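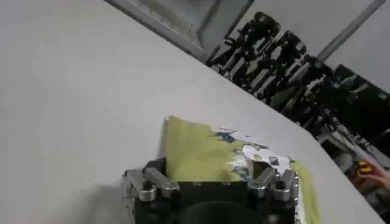
A gripper holding a printed packet over a white table, as seen from the robot's own camera

Drinonthorpe Robot Open Day

The Drinonthorpe Robot Open Day is a yearly public visit to the workshops of Wutach, a small robotics company in the town of Drinonthorpe, at which people from the neighborhood and from a good deal farther away are invited to come in, watch the robot arms at their ordinary work, and ask the staff whatever they like. It grew out of an informal evening for the families of employees and has become one of the better attended days in the town's calendar, helped along by free admission and by a long-standing tradition of hot soup at lunchtime. The most recent open day was held on Thursday, October 1, 2026, and drew 1,627 visitors, the largest attendance so far.

The event is best known for its packet handling demonstration, in which a robot arm picks up soft, printed packets from a table and puts them down somewhere else. Visitors who have come expecting something louder are often surprised by how long they end up standing in front of it.

Background

Wutach moved into its present building, the former Bovitz seed warehouse on the east side of Drinonthorpe, after outgrowing a pair of rented rooms above a print shop. The warehouse had stood empty for several years, and many people in town had worked there at one time or another or had a parent who did, so there was a great deal of curiosity about what was going on inside. Neelam Uniyal, who founded the company, has said in talks that hardly a week went by in the first year without someone knocking on the side door to ask if they could see the old sorting floor.

The staff began by letting such callers in one or two at a time, whenever there was somebody free to walk around with them. This was pleasant but not very practical, and it was decided to gather all of the visiting into a single day. The first open day took place in July, in the middle of a heat wave, and 386 people came. The doors had to be propped open to keep the building bearable, the sunlight coming in upset several of the cameras, and a number of the demonstrations were called off by early afternoon. From the following year the event was moved to the fall, where it has stayed.

Attendance passed one thousand for the first time in the fourth year, when 1,043 visitors signed the book at the entrance. The signing of the book is still the way attendance is recorded, and small children who cannot yet write are allowed to make a mark of some kind, which is counted with the rest.

The day

Doors open in the middle of the morning and the building stays open until early evening. There is no fixed route. A visitor comes in through the old loading bay, where coats can be left, and passes from there onto the sorting floor, which holds most of the tables and arms. A smaller room at the back, once the warehouse office, is used for talks. School classes generally come before lunch and people who have been at work come toward the end of the day, and regular visitors tend to recommend the quiet hour in the middle of the afternoon to anyone who wants a proper conversation with an engineer.

Soup is served from noon in the loading bay. The recipe, a thick one made with barley and carrots, was brought by Refugio Aguirre, the workshop manager, to the first open day, and has been made every year since then in larger and larger pots. In the heat of that first July it was, by his own account, not much appreciated.

Staff stand beside the machines and keep at the same tasks they would be doing on any working day. Uniyal has been firm on this from the start. A few of the early visitors asked why the robots were not dancing or playing music, as they had seen at trade fairs, and a dancing arm was in fact tried in the third year. It was not a great success, partly because the arm used for it was needed on the other side of the room, and the idea has not come back.

Packet handling demonstration

The packet table, as it is usually called, has been part of every open day. A robot arm fitted with a gripper with two metal finger assemblies works over a white table, taking hold of soft packets and lifting them, tilting them and setting them down again. A screen next to the table carries the picture from a small camera mounted close to the gripper, so that people can watch the work from the machine's side as well as from their own. Children in particular like to stand and look back and forth between the two.

Soft packaging is a good deal harder for a robot to deal with than a box or a can. A box stays the same shape wherever it is held. A bag folds, sags and wrinkles, its contents slide down to one end, and the printing on it bends and shines under the lights so that the same packet can look quite different from one moment to the next. If the fingers close too lightly the packet slips away, and if they close too hard it may be crushed or split. Ekene Adebisi, who looked after the table in 2026, likes to begin by handing a visitor a packet and asking them to pick it up again with only a thumb and one finger and with their eyes half shut, and this usually explains the matter faster than a lecture would.

The packets are chosen for being awkward. Bright packets with cartoons and splashes of color are popular at the table, since their busy fronts give the camera plenty to look at and plenty to be confused by. Over the years the supply has come to include seed packets, snack bags, pouches of bath salts and a kind of rice packet so slippery that it has been retired twice and brought back both times by request.

Drops are common and are treated as part of the demonstration. Adebisi and the others make a point of letting a failed grasp play out to the end, and then of talking it over with whoever is watching: where the fingers were, how the bag had folded, what the arm might try next. Visitors are welcome to make suggestions. One of these, from a retired packer who had spent most of her working life in the building, was that the arm should give the bag a small shake before gripping it near the top, to settle whatever was inside. This was tried the same week and has been kept for the heavier packets.

Other demonstrations

The remaining tables change from year to year according to what the company happens to be working on. Among those that have come back more than once are the following.

Hand guiding. Visitors take hold of an arm and move it slowly through a simple task, such as carrying a cup from one side of a tray to the other, and the arm then repeats the movement by itself. There is nearly always a line for this, and it moves faster in the afternoon.

The repair bench. Deepak Vishwakarma takes a worn joint apart and puts it back together over the course of the day, stopping as often as he is asked to. Parts may be handled, and there is a box of rags for afterward.

Sorting by touch. An arm sorts small cloth bags by how heavy and how firm they are, beside a person who tries to do the same thing. The person wins comfortably, though the gap has narrowed a little.

Talks and the Chaudhary lecture

Short talks are given through the day in the back room, which seats only a modest number, so that people often end up listening from the hallway. The main one is the Chaudhary lecture in the late afternoon, named after the family that owned the warehouse before Wutach and that let the company have its first lease on very kind terms. The lecturer is asked to speak about a single job in as much detail as possible and to leave a generous amount of time for questions.

In 2026 the lecture was given by Maëlys Collet, a designer of grippers, under the title "How to Hold a Bag." She spoke mostly about fingertips, and about the many shapes she had tried and given up on, and she brought a suitcase full of them that was passed around the room and came back with everything still in it. The questions ran well past the hour and were continued in the loading bay over what remained of the soup.

Reception

The open day is generally well liked in Drinonthorpe. Teachers have praised the patience of the staff and the fact that pupils are allowed close enough to see something. The most common complaint in the visitors' book concerns parking, followed by the length of the line for hand guiding. Some visitors have also written that they would have liked more signs, and printed cards were placed on all the tables beginning in the sixth year, although the staff still prefer to be asked.

A fair number of entries come from people who once worked in the warehouse. Several former packers attend every year and have a bench near the old scales that is more or less understood to be theirs. Two of the company's present employees first came into the building as school visitors on an open day, and one of them now runs the hand guiding table.

See also

Bovitz seed warehouse
Chaudhary lecture
Robot gripper
Soft packaging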